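Dry goods talk, Konderham evening group, my notes

40 min total, leave ten for questions. Start on time even if people still getting coffee. Nerys Maddocks is introducing me, she'll do the bit about fire exits so I don't have to.

OPEN
Ask: who has a bag of something at the back of the cupboard they're scared of? Hands up. Mine was lentils. Moved house with them. Twice.
Then the money. I kept receipts last year and wrote down every dry thing I threw out. 264 dollars. Dry food! The stuff that's supposed to keep!
Pause there. Let them do the sum for their own kitchen.

WHAT GOES WRONG
Air, damp, light, heat, bugs. Don't go through all five like a school lesson, talk about damp mostly. Damp is the one people have at home. Kettle under the cupboard. Dishwasher vent. Shelf over the stove, which everyone has, which is the worst shelf in the house and the one we put the spices on.
Story about the crackers over the stove (short version!!)
Bugs: say it plainly, they usually come in with the food. Flour, oats, rice, bird seed. Freezing new flour for 4 days is what I do. Somebody will ask about bay leaves. I've never seen it help, some people swear by it, move on.

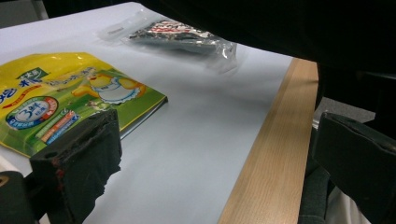
Next thing is the front of the package, and how little it tells you about keeping what's inside. Front is there to sell. Color, mascot, big badge. Look at the yellow and green one, there's a cartoon figure in an apron with its arms out, lovely, cheerful, and a round badge with big dark blue characters on it. None of that is for the person standing at the cupboard in November wondering if it's still ok. Turn the thing over. Dates and storage line are nearly always on the back or the seam, tiny print. Take a phone picture of it and zoom in, I do this in the store now.
Imported food, same idea. If you can't read the label use the translate thing on your phone, and write the date on the bag yourself in marker, in whatever order your household reads dates. We had a big fight about this at home. Day first or month first. Pick one.

DATES
Best by is quality. Use by is different, take that one seriously. People mix them up constantly, me included for years.
Dry stuff past best by: look, smell, then cook a small amount. Pasta fine for ages. White rice fine for ages. Brown rice NOT, it has oil in it and the oil turns. Same with whole wheat flour, nuts, seeds, wheat germ. Say "smells like old crayons", they'll know.
Don't let anyone drag me into canned goods, different talk.

BAGS v JARS
Everybody wants me to say jars. Jars are nice. Jars also let light in and you lose the label, so then you've got a jar of white powder and a guessing game. If you use jars cut the label off the bag and tape it on, or drop it inside if it's clean.
Sellik jars: someone always asks. I own six, the seal is good, the lids crack if you drop them. Not selling them.
Clips: clothespins do fine. Squeeze air out, roll down, pin. Rubber band if it's a tall bag.

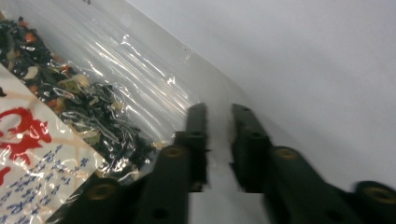 Dried vegetables are where I see the most waste. Folks buy a big bag for camping or soup, use a handful, fold the top over and forget it. Onion flakes, carrot, cabbage, mushrooms, all of them pull water out of the air. First they bend where they used to snap. Then they clump. Clumped and still smells right, I'd use it soon in something boiled. Anything fuzzy, or a musty smell, whole bag goes, no picking round it.
Small bags inside a big tin is the trick. Open one small bag at a time. Costs you a few sandwich bags, wash and reuse them, dry them all the way first (over a wooden spoon).
Mention the snap test again bc people write that one down.

THE ONE SHELF RULE
Stole this from my neighbor Hughes, who ran a camp kitchen. One shelf, eye level, only opened things live there. Nothing sealed allowed. You cook from that shelf first. When it's full you're not allowed to open anything new. Sounds bossy. We've done it since spring and the trash is a lot lighter.
Kids like it if they get to be in charge of the shelf. Teenagers ignore it.
If no eye level shelf, a box on the counter. Shoebox is ok.

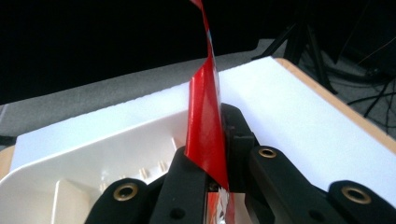

Recycling, keep this SHORT, last time it ate the whole question period. Shiny crinkly wrappers mostly don't go in the home bin. Crumple test: scrunch it in your fist, if it springs back it's probably plastic, if it stays scrunched it may be foil. Not perfect. Check what your own town takes, I only know mine.
Don't wash and save every wrapper "in case". I had a drawer. The drawer wouldn't shut.
Twist ties, yes, save those.

BUYING LESS
This is really the talk. Storage is second. If you eat a pound of rice in a month don't buy the sack.
Do the per-meal price and not the per-pound price if half of it gets tossed.
The Kedotau bulk club, good if you split with somebody. Three of us split oats. We weigh it on my kitchen scale, 1000 grams each and whoever drove keeps the extra. Works becuase we all actually like oats.
Make a list BEFORE looking at the flyer.
Never shop for the person you plan to be in January. (They laughed at this last time, slow down)

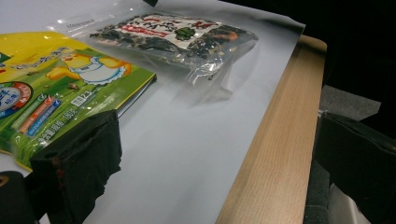
HOMEWORK
Pull everything dry out onto the table tonight. Not the whole kitchen, one cupboard. Marker in hand. Date on anything open. Two piles, eat soon and put back. Third pile if you're brave.
Sealed stuff you'll never eat, in date: food pantry will take it, ring first and ask what they're short of.
Wipe the shelf. Corners, and the little peg holes, crumbs get in there and that's where the moths go. Vaccuum with the thin nozzle.
Then cook something out of the eat soon pile. Soup is the obvious one.

QUESTIONS, likely ones
Salt with rice in it: yes, fine.
Vacuum sealer: only if you'll use it, mine's in the garage.
Brown sugar gone hard: slice of bread in the jar overnight.
Coffee in the freezer: I say no, my sister says yes.
Pet food: keep it in the bag it came in, put the bag in the bin.

Handouts on the chair by the door. Take the extension cord home this time!!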